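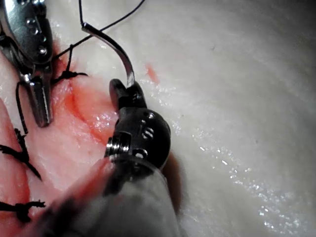
Do I need to bring my car back to scrutineering if I change a wheel after it has passed?

A quick recheck is all we ask for. Find one of us in the scrutineering bay, tell us which corner you've changed, and we'll look at the nuts and the clearance and send you on your way with your sticker intact.

Grisanstead Spring Sprint
Pre-event inspection checklist, with comments
Wed 26 April
Inspected by Kinga Szilágyi for Nandwood Motor Club

Good evening all, and thank you to everyone who walked the track with me, especially as the wind was coming straight across from the Liscombe side. I've written my comments under each item as usual, and as usual I've gone on a bit. Please read the ones for your own area even if you skip the rest!

1. Track surface, start line to Ahn Corner
OK. The November patching has held up very nicely and there's no lifting at the joins. There's a little gravel on the inside kerb at Ahn Corner which wants a proper brush before practice, and then another look at lunchtime when everybody has had a go at cutting it.

2. Tyre walls
Needs work. The wall outside Ahn Corner should be 130 tyres, all bolted, and I made it 129 with a gap in the bottom row at the far end. I know it's only one tyre, and I did count twice to be fair to it, but that's the end a car would reach first. The strapping on the rest is tight and I was pleased with it.

3. Marshals' posts
OK. Flags are clean and complete at every post, and somebody has ironed the yellows (thank you, whoever you are). The radio at Post 4 crackles when you hold it low, so I've asked for it to be swapped before the morning briefing.

4. Fire extinguishers
OK with a comment. All in date, all pins and tags in place. The one at the paddock end had been tucked behind the timing hut where you'd have to know it was there, so I've moved it back to its bracket. Please leave it on the bracket, even when you need somewhere to hang your coat.

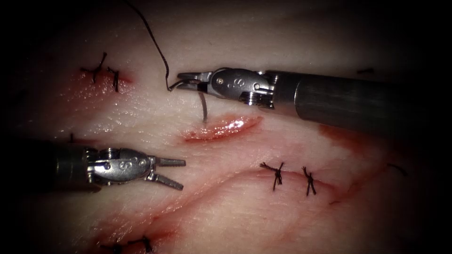 Curved needle in the right-hand instrument, placed just above the open cut.

5. Medical and rescue access
OK. The gate opens fully and the lane is clear right down to the road. Competitors' trailers must stay behind the painted line, and I'd be so grateful if the paddock team could be firm but kind with early arrivals, who do tend to drift over it while they're looking for the tea van.

6. Spectator fencing
Needs work. Two clips are missing on the bank and the mesh sags between the posts. Fresh clips are in the red box in the store. The "no standing" sign has faded so badly that it's more of a suggestion, and a new one is on order.

7. Start line and timing
OK. The lights ran through the full sequence five times without a fault. The beam at the finish needed its bracket straightening, and it's now reading every pass. The 500 metre board is back upright.

8. Paddock and fuel
OK. Bays are numbered up to 66, which is plenty for the entry we have. Drip trays go under every car, including the ones whose owners swear they have never leaked in their lives, and fuel cans stay in the marked area with the lids on. 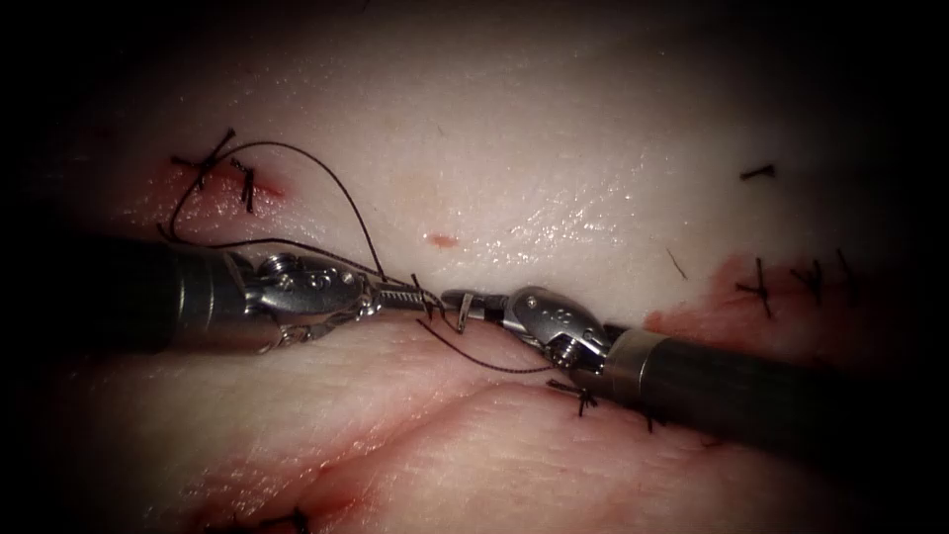 Fuelling is with the engine off and a second person standing by with an extinguisher, and that applies to the juniors' cars as well. Last season one or two families hadn't seen the notice, so I've put a copy on the signing-on table and another on the door of the toilets, where people do seem to read things.

9. Signing-on and briefing
Comment only. The forms are printed and the pens are on strings. Could the briefing be held on the grass side this time, please? Those at the back couldn't hear a word over the generator.

To be put right before first practice: items 2 and 6. I'll be at the gate early to look at both and sign the sheet, and I'll bring the big broom for Ahn Corner.

Signed: K. Szilágyi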